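So I finally got the two handheld grippers side by side this weekend, the Staletti and the Jokard, and I have opinions!

The Staletti is the one I've been using since March. Nice and light, but the trigger is stiff and after 200 demos my thumb was done for the day (Dennis Shirima says I squeeze too hard, he may have a point). The fisheye on it is fine, a bit dim at the edges.

The Jokard weighs 592 grams, 171 more than the other one, and I really thought I'd hate that. Nope! The weight sits back in your palm and the orange fingertip pads grab round stuff so much better. Bottles kept twisting on me with the Staletti's hard tips, especially halfway through a pour when you tilt your wrist. I switched over and just kept going, a bit of a mess on the table but who cares.

I also like that both finger markers stay in view while you're holding something fat like a drink bottle. Makes the width tracking way less of a headache later.

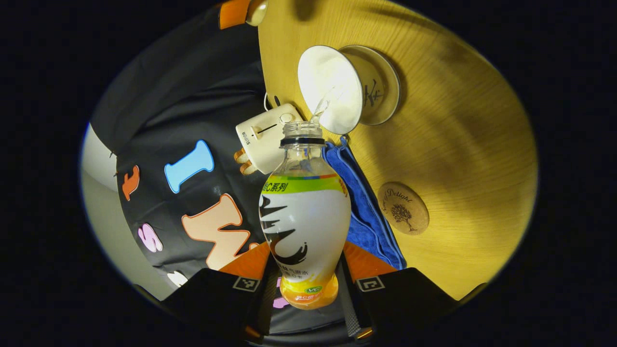 Pouring into the tea cup, orange pads low on the bottle.

Next up is the wrist mount from Nyamweya, if it ever ships.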